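Staltari: a wrist-camera dataset and baseline for rooms with mirrors

Maintained by Aisling Foley and the Osgate group

What this is

Staltari is a set of simulated household episodes recorded from a camera at the wrist of a robot arm, together with a small method (we call it Kan) for working out which parts of a view are real space and which are reflections. We built it after our own reaching policies kept going wrong in bathrooms. They did fine in kitchens and bedrooms, then put a mirror in front of them and they would set off happily towards a shelf on the far side of the wall!

The release has 800 episodes across 74 rooms. Every room has at least one mirror. All episodes are rendered in Vodel, our simulator, so we have exact ground truth for every surface, including the ones that only turn up in the glass.

What is in an episode

Each episode folder holds the colour views, a depth map for each view, the joint positions of the arm, the gripper opening, and a reflection mask. The mask marks every pixel that belongs to a mirror. A second file, which we think is the most useful part of the whole thing, gives the source of each reflected pixel: the room surface it came from, as an object number that matches the main object list.

Depth needs a word of warning. We store two versions. The first stops at the glass, as a perfect touch sensor would. The second carries on along the bounced ray to whatever is reflected. Please check which one you are loading. We mixed them up ourselves in January and lost a good while to it. 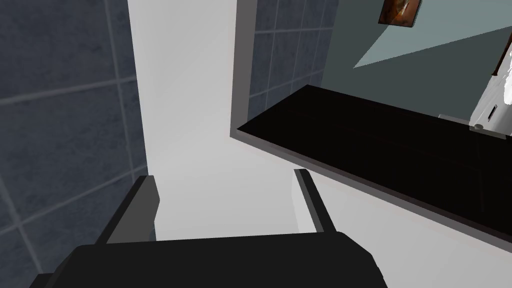

Kan learns from pairs of views taken a short wrist movement apart. It predicts how each patch should shift if it were a plain surface at the depth it seems to have, then compares that with the shift it really gets. Reflected patches move as if they sat behind the wall, and that gives them away. A single view is much harder, and the bathroom rooms are the ones we like best for showing why: the same blue-grey square tiles can turn up on the wall and again in the mirror, so colour and texture say very little about which is which. A steep angle on the glass adds to the trouble, and so does a tilted wrist, which leaves no level line to lean on. We keep the gripper in view on purpose and supply its outline, so that it can be masked out before matching. It moves with the camera and would otherwise look like something infinitely well behaved.

Results so far

We compared Kan with the same network trained on single views. On the held-out rooms the two-view version gives cleaner mirror edges and, to our delight, far fewer reaches aimed into the glass. We ran 50 reaching trials for each version. The single-view network went for a reflected target often enough that we stopped being surprised; Kan did it in 4 trials, all of them in rooms where the wrist had hardly moved before the reach began.

That last point has become the bit we are keenest to work on. A very small sideways wobble at the start of the reach may be all that is needed — we are trying it now and it looks promising, but there are no numbers we would stand behind yet.

How the rooms are split

Training, validation and test are split by room, never by episode. If you shuffle episodes you will see the same walls on both sides of the split and your scores will look lovely and mean nothing. Room layouts come from a shared generator, so some fittings and pictures do repeat between rooms. The room list says which.

Known problems

Mirrors are perfectly clean and flat. There is no steam, no smearing and no bent glass. Shiny counters and tiles reflect a little light in Vodel but are not marked in the reflection mask, which covers mirrors only. We go back and forth on whether that was the right choice.

The arm itself does not appear in the mirrors. This was a rendering shortcut and it matters if you want a robot to recognise its own reflection; please don't use this release for that. A version with full arm reflections is rendering slowly.

We have no real-world test set. Moving from rendered glass to real glass is an open question, and if you have a robot, a bathroom and some patience, we would love to hear from you.

Getting started

Unpack the small sample first and run the viewer script on it. The viewer puts both depth versions side by side and lets you click on a reflected pixel to jump to its source — great fun, and the quickest way to get a feel for the labels. Training settings are in the config folder, one file per experiment.

Questions and corrections go to Aisling Foley through the issue tracker. Wrong masks are especially welcome: send the episode number and the view number, and we will fix them in the next release.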